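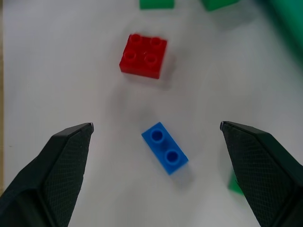 Two plastic building bricks on a white tabletop.

The audiologist who runs the balance and hearing clinic at Hetlow sees many people with long-standing ringing in the ears. The clinic opened in 2000 and took 322 new tinnitus referrals last year.

"Most of them have some hearing loss they didn't know about," she says. "So we test first, up to 12 kHz if we can."

She does not start with maskers. Patients get 3 visits - testing, counseling, then a hearing aid trial if the audiogram supports it.

"People ask me to turn it off. I can't. I can often make it matter less by bedtime." 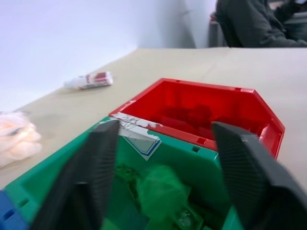
When to refer on

Ringing in one ear only goes to the ENT office in Fulton, as does any that beats with the pulse. "Sudden loss is different," she says. "I want that seen the same day."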